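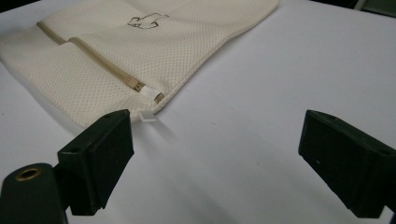
Figure 1. Mesh wash bag with zipper and pull tab, laid flat.

Section 3. Using the mesh wash bag

Use the bag for socks, underwear, baby clothes and other small or light pieces. Large towels and bedding go in the machine without a bag.

Before first use

1. Take the bag out of its sleeve and lay it flat on a clean table.
2. Run the slider from one end of the zipper to the other and back. It should move without catching. If the tape has a bend in it from storage, pull it straight with both hands and try again.
3. Wash the bag once by itself on a short cold cycle.

Filling the bag

1. Sort by color. The mesh does not keep dye from passing through.
2. Fasten all hooks, snaps and zippers on the clothes. Turn knitwear inside out.
3. Fill the bag no more than halfway. For the Stulari small size this is usually 20 baby socks or the equivalent.
4. Close the zipper all the way. Hold the fabric flat beside the tape as you go so that no sleeve or strap gets into the teeth.
5. Lay the pull tab down against the mesh.

Caution: Do not wash underwire bras in this bag. Use the padded model, part no. 2044.

Washing

1. Put the bag in the drum with other laundry of similar weight. A single bag in an empty drum can throw the load off balance.
2. Select a gentle cycle at 40 °C or lower.
3. Use liquid detergent. Powder can collect in the corners of the bag.

Note: If you use more than one bag, spread them around the drum.

Drying

Remove the clothes as soon as the cycle ends. Shake out the bag and hang it open, zipper side down. Do not tumble dry and do not iron. The printed animal outline may crack under heat.

Care and storage

Check the seams and the mesh after every few washes. Pick lint out of the zipper with a soft brush. A bag with a hole in it should be replaced, as small items can work their way out and reach the pump filter. Store flat in a drawer, closed, with nothing heavy on top.

Replacement bags are sold singly and in pairs. For sizes and part numbers, see Section 6.

Revised July 2023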